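When the Grip Fails: Lessons From a Simulated Kitchen

Tomoana's two-armed robot was meant to move a tray in simulation. In July 2026, engineers instead found that its software reported a secure grip before contact forces had settled.
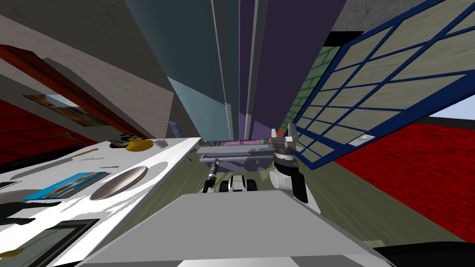
The fault appeared in 3 of 800 trial runs. No hardware was at risk, but the same control code was due to be loaded onto a physical machine in December. That transfer has been put on hold.

"A false report of success is a safety matter," said Paora Sutcliffe, who led the review. The log did not flag it — each run was marked complete.
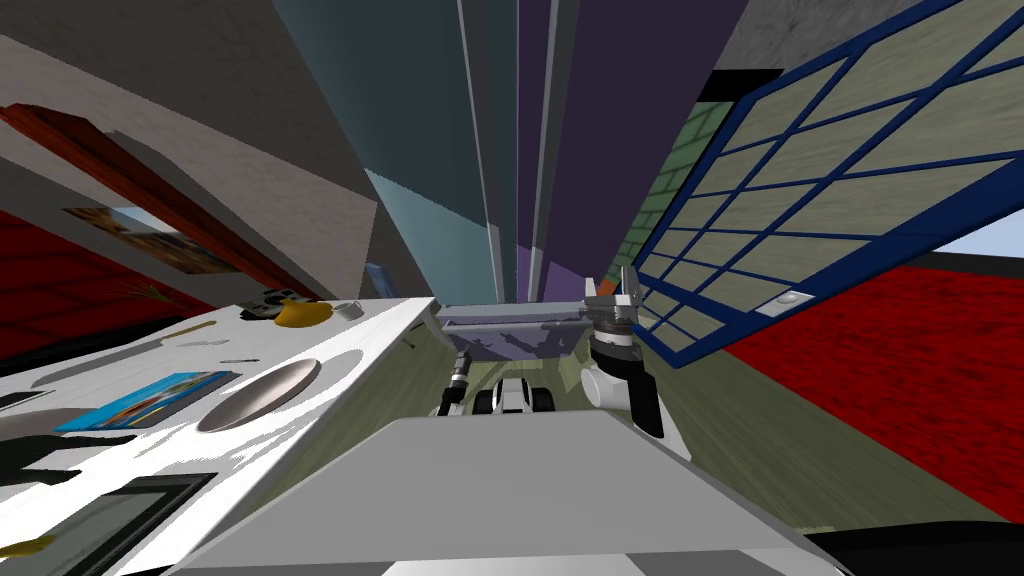 What Has Changed

The controller must now confirm force at both fingers before either arm lifts. A failed check stops both arms and holds them in place.
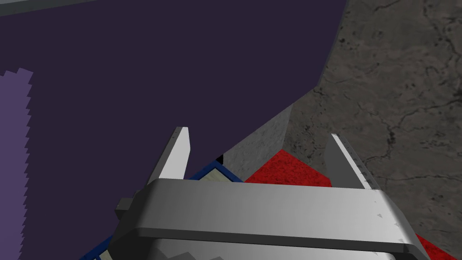

Tomoana Robotics Safety Group

The group will repeat all the trials before it sets a new transfer date.

Comments (2)

Lenen: Was the fault the same for both arms?

Bidness: We had a similar problem with stop signals. Please publish the logs.

© Tomoana | Contact | Back to top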